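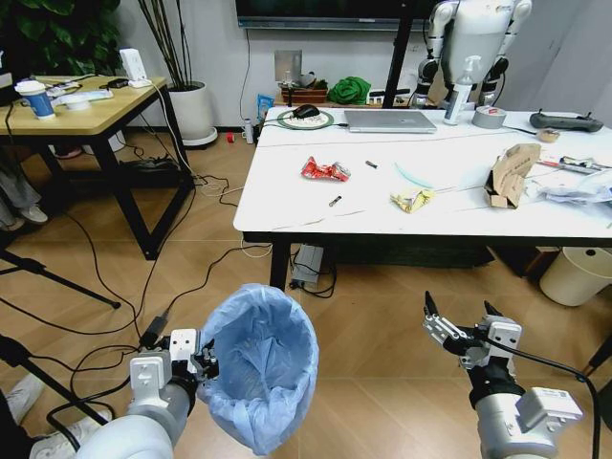

Skarmont Small Bin Liners, light blue, roll of 60

I have become a person with opinions about trash bags, and I blame these. We go through a lot of snacks at the worktable in our shop, and by four in the afternoon there are wrappers between the tape rolls and bits of torn cardboard everywhere. I used to sweep it all into whatever grocery bag was lying around. Then I ordered a roll of these in November and I'm now on roll number two!

The best part is how easily they open. No licking your fingers, no rubbing the edge for a full minute – a quick pinch and the mouth pops apart. The film is thin enough to see through, so I can check for a missing pen cap before I tie it up (this has saved me twice). It's still tougher than the Brirnura ones I had before, which split if you looked at them wrong.

They hold up to 2 gallons, fine for wrappers, straws and paper towels. Cardboard is another story. A box corner went straight through one of mine, so flatten those and put them in the recycling. I'd also love a drawstring, and the perforations near the end of the first roll tore a little crooked.

Small complaints, though. Already told my sister to get some for her car.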